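About Grokdale

Grokdale started with a kitchen table, a second-hand robot arm and a very long argument over what counts as "done". Vira Koval thought a pick was finished when the object left the shelf. Shivam Tomar thought it was finished when the object was sitting where a customer would want it, the right way up, with nothing else knocked over on the way. Shivam won that one, and most of what we do now grew out of it - a small company that writes working rules for robots that handle everyday goods around people, then tries those rules out with real arms and real shelves before asking anybody else to follow them.

We're a friendly bunch and we do like to talk, so please forgive the length of this page.

Our main piece of work is the Tididum handbook, which has 77 rules in its present edition. Some are very plain. Agree on the stop word before the arm is powered. Put the tools away before you run, even if you'll want them again in two minutes. Others took us months of going back and forth, like the section on how a person standing at the table should behave while a gripper is near the goods, and who gets to say when it's all right to reach in. Devendra Kushwaha looks after the wording and is very patient with the rest of us, who would happily add a comma to everything.

Drinks cans come up a lot in our work. They're slippery, they roll, they dent if you squeeze them, and every shop has them, so a rule that holds up for cans has a fair chance of holding up for jars and tins as well.

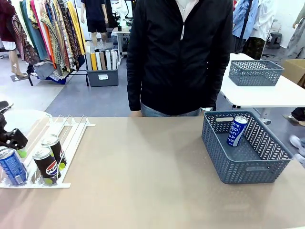

Can handling at the table, with the dispenser rack on the left and the basket on the right.

The can section of the handbook asks for one item at a time, a fixed spot for the rack and the basket, and a person close by who has no other job during the run. It also asks that every dropped or tipped can be written down, including the ones that were "nearly fine". We keep our own log the same way, and it has 513 entries so far. Murray Bélanger reads through the new ones each month and brings the awkward ones to our Zapata meetings (named after the café where we held the first few, and yes, the coffee was very good).

We also run a two-day course called Likilano for shops, schools and workshops that are bringing in their first arm. Tiago Cardoso teaches most of it, and 71 people have been through so far. You don't need an engineering background, just closed shoes and a bit of curiosity! Everybody goes home with a printed handbook and our phone number, and we honour any question that comes in on it, however small it seems to the person asking.

If you've found a rule that doesn't work in your own space, we'd love to hear from you - quite a few of our best changes began as a grumble.

Page updated 2026-09-30

537 shares
4 comments

Related
Who holds the stop button?
Tididum handbook: changes for September
Likilano course: what to bring
Writing up a dropped item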